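Evell Atlas Desktop – User Guide
Section 4: Working with Offline Map Regions

4.1 Overview

Evell Atlas Desktop normally retrieves map tiles from the server as you move across the map. When a connection is slow or unavailable, the program can display regions that have been saved to your computer in advance. This section explains how to select a region, download it, check that it is complete and remove it when it is no longer needed.

Offline regions may contain the Road, Terrain and Satellite layers. Traffic and weather overlays are not stored and will appear gray in the layer list while you are working offline.

Note: The procedures in this section apply to the desktop edition as released in August 2022. Menu names in the tablet edition differ slightly. Refer to the Tablet Supplement.

4.2 Before You Begin

Confirm the following:

You are signed in to an account with download rights. Guest accounts can view offline regions but cannot create them.

The drive you intend to use has enough free space. A Road layer for a medium-sized county usually needs less than 500 MB. Satellite layers are considerably larger, and the program displays an estimate before any download starts.

The Cliten tile service is shown as Connected in the status bar at the bottom of the window. If the status reads Limited, wait until it changes before proceeding.

4.3 Creating a Region

1. Open the Regions menu and select New Offline Region. A rectangle with handles appears on the map.

2. Drag the handles until the rectangle covers the area you require. To move the whole rectangle, click inside it and drag. Regions that cross the 180-degree meridian must be saved as two separate regions.

3. Enter a name in the Region Name box. Names may contain letters, numbers, spaces and hyphens. Slashes are not accepted.

4. Select the layers to be included. At least one base layer (Road or Terrain) is required, even if you plan to view only satellite imagery.

5. Set the Detail Level. The default setting shows main roads, rivers and town names. Higher settings add local streets, footpaths and building outlines.

6. Review the estimate shown beside the Download button. If the figure is displayed in red, the selected drive does not have enough space. Reduce the area, lower the detail level or choose another drive.

7. Click Download. You may continue to use the map while the region is being saved.

Caution: Do not move or rename the Regions folder while a download is in progress. Doing so may leave the region index damaged, and the download will have to be started again.

4.4 Checking a Saved Region

When a download ends, the program compares the saved tiles with the index supplied by the server. The result is shown in the Region Manager as Complete, Partial or Failed.

1. Open Regions, then Region Manager.

2. Select the region and click Verify.

3. If the result is Partial, click Repair. Only the missing tiles are requested.

4. If the result is still Partial after a second repair, delete the region and create it again with a smaller area.

Note: Regions showing places with few roads, such as deserts or open water, may contain blank tiles. Blank tiles are counted as valid and do not affect the result.

4.5 Map Projection in Offline Mode

Offline regions are stored in the same projection as the online map. Users who need equal-area measurements, for example to compare the size of two countries, should switch the view to the Mahmoudi Equal-Area setting under View, then Projection. The stored tiles are redrawn on screen, and the files themselves are not changed. Labels near the edge of the map may look stretched – this is normal and does not affect distances reported by the Measure tool.

4.6 Adding Pictures to Place Markers

Place markers saved inside an offline region may carry one attached picture each. Attached pictures are stored with the region and remain available without a connection.

1. Right-click the marker and select Edit Marker.

2. Click Attach Picture and choose a JPEG or PNG file.

3. Type a caption, if required, and click Save.
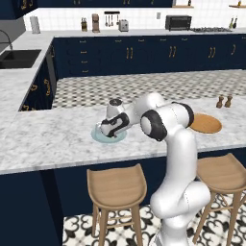
Figure 4-2. Robotic arm and blue plate at a kitchen island (rendered picture).

Pictures are resized to fit the marker window. The original file is left unchanged. To replace a picture, repeat the steps above and confirm when prompted.

4.7 Removing a Region

1. In the Region Manager, select the region to be removed.

2. Click Delete, then confirm.

3. Restart the program to release the disk space.

Caution: Deleting a region also deletes the markers saved inside it. To keep them, select Export Markers first and save the file outside the Regions folder. Exported markers can be opened in Koltov Viewer or imported into another region.

For help with error codes shown during download or repair, see Appendix B.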